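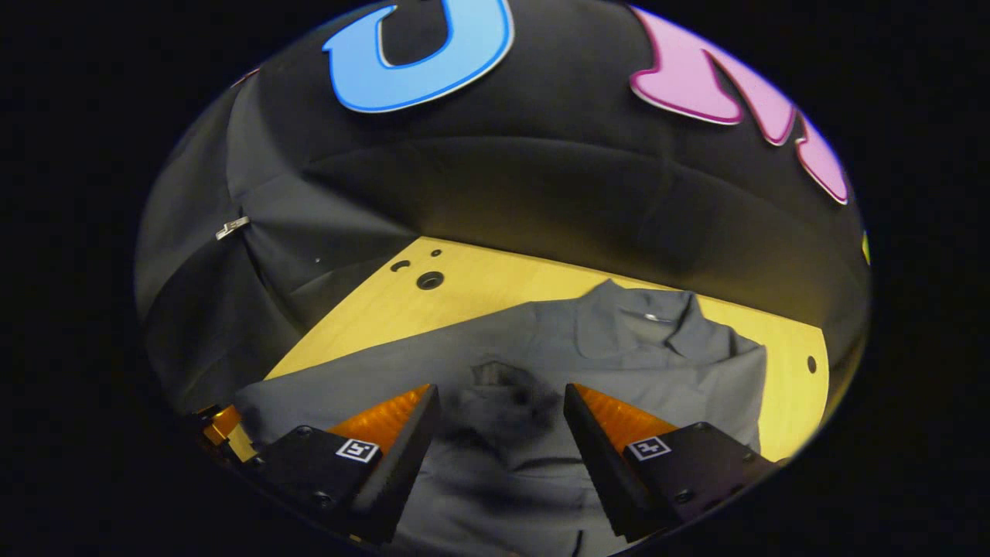 Arne Diekmann

Bostora 89 Backdrop Cloth, Black

Product group: Exhibition and classroom textiles
Maker: Ehlers
Sold by: Zidus, Demham branch
Page last changed: Oct 30, 2025

The Bostora 89 is a heavy black cloth for use behind tables, small stages and display stands. It is woven from polyester yarn dyed before weaving, so cut edges show the same black as the face. Both sides have the same matte finish and either can face the room.

The cloth is sold in finished panels and by the running meter. Panels come hemmed on all four sides, with a sleeve along the top edge. Cloth sold by the meter has a woven edge on the two long sides and is left raw where it was cut.

Specifications

Material: 100% polyester
Weave: dense satin, brushed on both sides
Color: black, one shade only
Finished panel width: 3000 mm
Finished panel height: 89 in. (standard), 127 in. (tall)
Top sleeve: fits poles up to 1 1/2 in. across
Bottom hem: open at both ends, takes a chain or a flat bar
Shrinkage: allow 2% on the first wash
Packing: folded, in a cloth bag with a drawstring

Panel widths are given in millimeters and heights in inches. The loom is set up in metric and the sewing shop in Demham is not. Both figures are measured flat on a table after pressing.

Hanging

Flat hanging. Slide the pole through the sleeve and pull the panel out to its full width. Clip the lower corners to the stand. Let it hang overnight before judging the surface. Fold lines from the bag are heaviest across the middle of the panel and may need steam.

Curved hanging. The cloth will follow a bent pole or a curved track. On a tight curve the lower part gathers into folds, and more so if the hem rests on a table or the floor. A chain in the bottom hem pulls most of these out. A flat bar cannot be used on a curve.

Gathered hanging. Order one and a half times the finished width for light gathers and twice the width for full ones. Two panels can be hung on the same pole. Overlap them by at least 6 in. and pin on the back.

Attaching letters and shapes

Paper, card and thin foam shapes can be fixed to the face with straight pins or with small pieces of hook tape. The brushed surface holds hook tape well enough for card letters. Thick foam and anything with a wooden backing should be hung on thread from the pole.

Do not use hot glue. It melts the brushed surface and leaves a shiny patch that cannot be removed. Spray adhesive can be used on paper shapes, but it leaves a residue that picks up lint. Double-sided carpet tape should be tested on a corner first.

Light colors read best from a distance. Dark red, navy and brown shapes are hard to make out against the cloth in a dim room. A narrow white border on the shape corrects this in most cases, and a border of 1/4 in. is wide enough for letters up to 14 in. tall.

Care

Machine wash cold, gentle cycle, no softener. Remove the chain or bar and all pins. Hang to dry on the pole. Iron on the low setting, from either side, with a pressing cloth. Steam can be used freely. Lint is best taken off with a damp rubber brush; sticky rollers pull up the brushed surface after repeated use.

Store the panel rolled if there is room for the full width. If it must be folded, change the position of the folds each time.

Changes from the earlier version

The earlier Bostora cloth had metal eyelets in place of the sleeve. Panels with eyelets are no longer made. Old and new panels can be hung side by side, but the earlier cloth was brushed on one side only and the difference shows under direct light. Eyelet panels can be sent to the Demham sewing shop to have a sleeve added. This takes 2 in. off the height.

Ordering

Standard and tall panels are kept in stock. Other heights are sewn to order and cannot be returned. For cloth by the meter the smallest order is 2 m, in steps of half a meter. Poles, chain and flat bar are listed separately under Hanging Parts.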